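Labels, Caps and Ridges: What Holds Up on a Water Bottle
Yichen Yu and Joana Guerreiro
Masham Design Studio, spring project

We started this project in November with one question: which part of a water bottle do people remember? It sounds tiny, but we had so much fun with it! We put out a questionnaire and got 483 replies, and most people named the label first. The cap came second, and almost everyone forgot the ridges (our favorite part).

For the close study we picked a bottle with plenty going on in a small space.

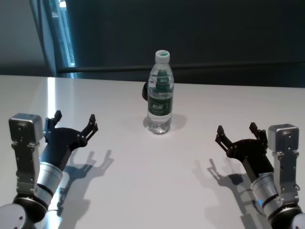 Figure 1. Clear bottle with a white screw cap and a dark green label.

What we love is how far the green travels. The label sits partway down, yet the color shows through the plastic and water, so the area near the shoulder looks tinted too. The bottom third stays clear. Joana drew it 15 times before the tint looked right on paper!

Next we want to try three label colors on the same shape and repeat the questionnaire.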